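Ticket 12-34: Grout keeps going cloudy in guest bathroom
Opened by: Hicham Salem
Product: Ilum grout sealer, bright white
Status: Waiting on customer

Hi again! So I'm back, same bathroom, same headache. Quick recap for whoever picks this up: I put the Ilum sealer on the shower wall in November, let it sit for 12 hours like the can says, and by the next morning there was a milky haze along the joints near the floor. The tile is fine. I wiped a corner with a damp rag and the haze went away, then came right back once it dried (so annoying).

What I've tried so far: warm water and a soft brush, no change. White vinegar, which my brother-in-law swore by, and then I read on your own page that you should never put vinegar near stone, so I rinsed it off fast and haven't done that again. A fan in the doorway overnight, maybe a little better up high, nothing down low. I also called the Plerkevby store where I bought it and the guy said it might be a bad batch, but he couldn't look up the lot number.
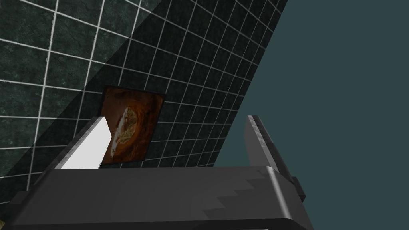

Dark green marble tile with bright white grout.

Update, 6 p.m.: Got your reply, thanks! No, I did not use a primer. The can doesn't mention one, I checked both sides. And yes, the grout underneath is Gedau, the premixed kind in the tub. I let it cure six days before sealing. Is that too short? The tub says three, but the floor in there stays cold.

Update, next morning: Okay, I tried the test you suggested, a few drops of water on a joint at eye level and a few more down by the drain. Up top they beaded. Down low they soaked right in. I'm guessing the bottom rows never took the sealer? Before I buy the Mughal stripper you mentioned, can you tell me if it's safe on polished marble? I'll leave the shower alone until I hear from you.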